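**Re: dyeing a faded black cotton hoodie back to black, worth it?**

**plorosov_kate** -- Dec 11, 2023
ok so my black stuff has all gone that brownish gray. Two hoodies, some shorts, a pair of jeans. Has anyone redyed at home in a regular top loader or am I going to wreck the machine. Landlord's machine btw

**fidel_i**
Did it in November. Works fine on cotton. Wash first, no softener, hottest water you've got, salt in with the dye. Run an empty hot cycle with bleach after. Mine came out really dark, like new-shirt dark.

**triscombe77**
Please don't do it in a landlord's machine. The rubber parts hold color and the next person's whites go gray. Bucket on the porch. Or a big pot you never cook in again.

**fidel_i**
I've done it 5 times in a shared machine and never had a complaint. Bleach cycle. Thats the whole trick.

**triscombe77**
never had a complaint isn't the same as never ruined anything lol

**yichun_k**
Check the tag before anything. If it's more than half polyester the regular dye won't take, you need the kind for synthetics and that one wants a stovetop, near boiling, 30 minutes minimum. Washer won't get hot enough. Also the stitching is nearly always polyester so it stays whatever color it is now.

**plorosov_kate**
tags say 80 cotton 20 poly on the hoodies. shorts have no tag, cut it out ages ago

**yichun_k**
80/20 will go dark but a bit heathered. Shorts -- try a hidden corner in a jar first.

**ulla.n**
What about the cords?? Did a pair of sweats last year and the white drawstring turned a nasty blotchy purple. Had to buy new string.

**fidel_i**
pull them out before. Safety pin on the end of the cord when you thread it back, takes two minutes

**ulla.n**
Two minutes for you maybe. I lost one end in the waistband and gave up for a week
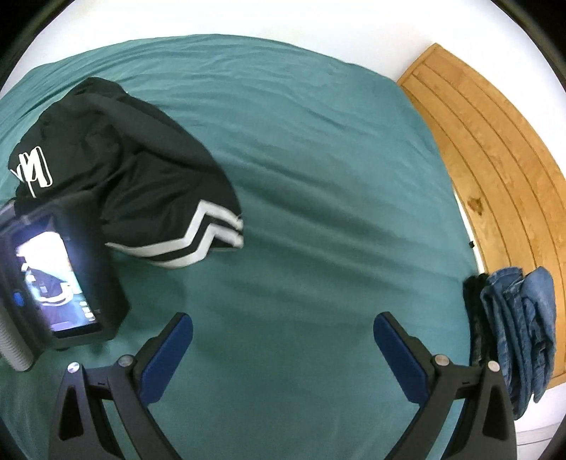
Anyway my other question is keeping it black once it's done. I wash cold, inside out, and it still fades by spring. Is it the detergent?

**sulen_o**
Dryer does more damage than the wash imo. Hang it, out of the sun. And skip anything that says brightening.

**triscombe77**
Agree on the dryer. Don't agree that it's worth any of this for a cheap hoodie tho. Dye, salt, bleach, an afternoon gone... thrift store has black ones all day long.

**yichun_k**
Some of us like the hoodie we have

**plorosov_kate**
^ this. it's the good heavy kind, can't find it anymore. Going with the bucket I think. How long do I leave it in?

**fidel_i**
an hour, keep stirring the first 15 or you get patches. Rinse till it runs clear, takes forever. Wear gloves

**ulla.n**
and old shoes. ask me how I know

**plorosov_kate**
ok buying salt tomorow, will report back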